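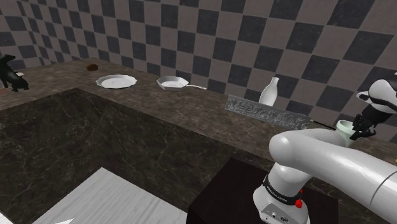
Figure 3. A rendered kitchen episode with the Franka arm holding the pale green cup above the counter. The plate, pan and bottle serve as distractors.

4.2 Scene Randomization and Grasp State Estimation

All policies in this section were trained in simulation only. Each episode starts by sampling a counter layout, a wall texture, a counter texture and a set of objects. The robot base is fixed at a pose drawn once per layout. Textures are sampled independently of geometry, so a marble counter can appear next to a checkerboard wall, as in Figure 3. We made no attempt to keep the combinations realistic. In early tests, Janent policies trained on matched kitchen textures lost track of the target when the wall pattern changed, and the effect was strongest for objects with little color of their own.

The training set contains 4,000 episodes. Each one has a single target object and several distractors placed on the same counter. Distractors are drawn from the full asset library, including items that do not belong in a kitchen, and are rejected only if they intersect each other or block every sampled grasp on the target. We keep layouts in which some grasps are blocked - these account for most of the planner failures discussed in Section 5, but removing them made the policy too confident in clutter.

The perception module takes one RGB image and the joint positions. It outputs a target mask and a grasp state, which is one of free, in contact or held. Following Urbańczyk and Bielecka, we supervise the grasp state with contact flags from the physics engine. A raw flag is noisy when the fingers close on a thin wall such as the rim of a cup, so a state change is accepted only after it has persisted for 40 simulation steps. The filter is applied to the labels and not at run time.

Once the state is held, the controller switches from the approach planner to the transport planner. The target mask is then attached to the end effector and removed from the collision map. Without this step the planner treats the held object as an obstacle and refuses to move, a fault we first met in the Bokcombe baseline and later reproduced in our own code. The remaining objects are kept in the map with a fixed safety margin.

We evaluate on 800 held-out episodes with unseen layouts and textures.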